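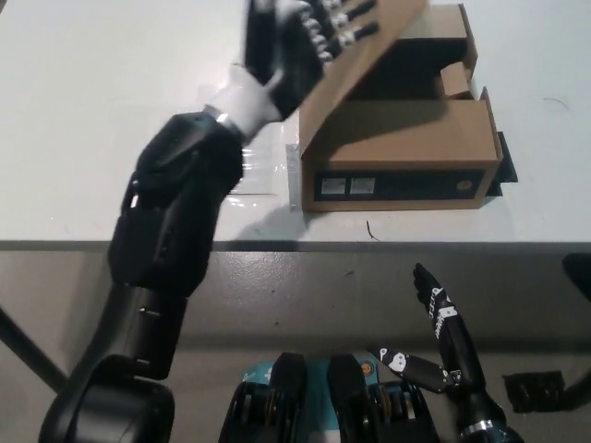

# Humusel 蓋一体型段ボール箱 H126

Humusel H126は、本体と上蓋を一枚のシートから打ち抜いた組立式の段ボール箱です。小型機器、交換部品、付属品一式の保管と発送に使用します。蓋は後辺の罫線を軸に開閉し、前面の差込みフラップで閉じます。テープを使わずに閉じられるため、検品や員数確認で繰り返し開ける箱に適しています。

販売はZundumが行います。旧型番からの切替えについては末尾の「改訂事項」を参照してください。

## 仕様

| 項目 | 内容 |
|---|---|
| 品名 | 蓋一体型段ボール箱 |
| 型番 | H126 |
| 形式 | 一枚打抜き、上蓋後辺ヒンジ |
| 材質 | 両面段ボール、未晒しライナー |
| 外面色 | 茶(無地) |
| 内寸高さ | 126 mm |
| 前面表示 | 黒色帯ラベル、高さ35 mm |
| 納入形態 | 平判(未組立) |
| 販売単位 | 20枚/束 |
| 価格 | 2,902円/束(税込、送料別) |

幅と奥行は注文時に寸法表から選択します。内寸高さは全サイズ共通です。寸法表と展開図は見積書に添付します。

## 構造

### 上蓋

上蓋は天面、前縁の差込みフラップ、左右の側フラップからなります。後辺の罫線は押し罫のみで、ミシン目は入っていません。開閉を重ねると罫線部のライナーに白化が生じますが、強度上の問題はありません。ライナーが裂けて中芯が見えた箱は、発送用から外し、棚内の仮置き用に回してください。

蓋は手を離しても全開位置で止まる構造ではありません。開いたまま作業する場合は、後方に蓋を倒せるだけの余裕をとって箱を置きます。壁や棚板に背を付けて置くと、蓋が途中で止まり、内容物の取出し時に前へ戻ります。

### 本体

前面と側面は折返しの二重構造です。側面の折返し先端にある爪を底板の溝に差し込んで固定します。底面は一枚で、継ぎ目がありません。細かい部品を直接入れても、底の合わせ目から落ちることはありません。

### 前面の帯ラベル

前面下部に黒色の帯ラベルを横方向に貼付しています。管理用の白い小ラベルは、この帯の上に重ねて貼る想定です。貼付位置は左寄せを標準とし、右端付近は丸形の社章などの表示に使えます。帯の表面は剥離しやすい処理をしているため、小ラベルの貼替え時にも箱本体のライナーを傷めません。

帯なしの無地品は受注生産です。

## 組立手順

1. 平判を印刷のない内面を上にして作業台に置きます。
2. 全ての罫線を内側に一度折り、癖を付けます。後辺の罫線は最後に折ります。
3. 側面を起こし、前面と背面の継ぎフラップを側面の内側に入れます。
4. 側面の折返しを内側に倒し、爪を底板の溝に押し込みます。爪の肩が底板と同じ高さになるまで入れてください。
5. 前面の折返しを内側に倒します。
6. 上蓋を閉じ、差込みフラップが前面の内側に入ることを確認します。

爪が入りにくい場合は、溝の中に打抜きかすが残っていないか確認します。工具で爪を叩くと先端がつぶれ、以後の固定が甘くなります。

## 作業台

組立と詰め作業には、天板が平らで明るい色の台を推奨します。白色の天板では、線材の切れ端、結束材、打抜きかすが見分けやすく、箱への混入を防げます。天板の前縁から箱までの間は、内容物と伝票を置く場所として空けておきます。

当社ではHevskaの白天板作業台を組合せ品として取り扱っています。台の仕様は別ページに掲載しています。H126と同時に注文する場合も、納品は別便です。

## 内装材

| 品名 | 用途 | 供給 |
|---|---|---|
| 透明プラスチックシート | 内容物と蓋の間の防塵、擦れ防止 | 別売 |
| 段ボール仕切り | 部品の区分け | 別売 |
| 薄葉紙 | 塗装面、研磨面の保護 | 別売 |
| 底敷き | 重量物の荷重分散 | 受注生産 |

透明シートは広げた状態で台に置き、内容物を詰めた後に上からかぶせます。箱の内寸より大きいシートを使う場合は、端を側面に沿わせて下へ折り込みます。蓋の差込みフラップに挟み込むと、蓋が浮き、積み重ねたときに前縁へ荷重が集中します。

シートは静電気を帯びやすい材質です。基板などの電子部品には使用せず、帯電防止品を指定してください。

## 積重ねと保管

- 積み重ねるときは、箱の四隅をそろえます。
- 蓋を閉じた状態でのみ積んでください。
- 内容物が蓋より高く出る箱を下段に置かないでください。
- 平判は水平に置き、束のまま保管します。立てかけると反りが出ます。
- 直射日光の当たる場所では、ライナーが退色し、帯ラベルの端が浮くことがあります。
- 湿った床に直接置かず、すのこ又はパレットを使用してください。

開封後の平判は湿気を吸います。梅雨時は必要な枚数だけ束から抜き、残りは包装に戻してください。吸湿した平判は罫線以外の位置で折れることがあります。

## 使用できない用途

本品は耐水処理をしていません。冷蔵品、冷凍品、液体容器を含む荷物には使用できません。食品を直接入れる用途にも対応していません。刃物を収納する場合は、Sabatierの包丁のように刃先の細いものも含め、刃全体を鞘又は専用の保護材で覆い、箱の中で動かないように固定してください。

単体で宅配便に出す場合は、差込みだけでは蓋が開くおそれがあります。前面中央と左右の計三か所をテープで留めてください。外装箱に入れて送る場合、テープは不要です。

## 検査と許容範囲

出荷時に、打抜き位置、罫線の深さ、帯ラベルの傾きを束ごとに抜取りで確認しています。次の状態は良品として扱います。

- 打抜き端面の軽い毛羽立ち
- ライナーの色むら、繊維の斑点
- 製造ロットによる茶色の濃淡差
- 結束ひもが当たった部分の浅いくぼみ

罫線の割れ、溝の抜け不良、帯ラベルの剥がれは交換の対象です。納品書と、該当箇所がわかる写真を添えて連絡してください。組立後の箱も交換できますが、内容物を入れて使用した箱は対象外です。

## 注文

注文は束単位で受け付けます。端数の販売はありません。型番の後ろに寸法記号を付け、帯ラベルの有無を指定してください。指定がない場合は帯付きを出荷します。

受注生産品は、注文確定後の変更と取消しができません。無地品と底敷きを同時に注文した場合は、両方がそろってから出荷します。

## 改訂事項

6月5日出荷分から、側面の爪の形状を変更しました。爪の肩に丸みを付け、溝への入りを改善しています。外寸、内寸、販売単位に変更はありません。旧形状の平判と混ぜて組み立てても差し支えありませんが、束の中で新旧が混在することはありません。

旧型番の在庫は12月で販売を終了します。旧型番用の仕切りはH126にも使用できます。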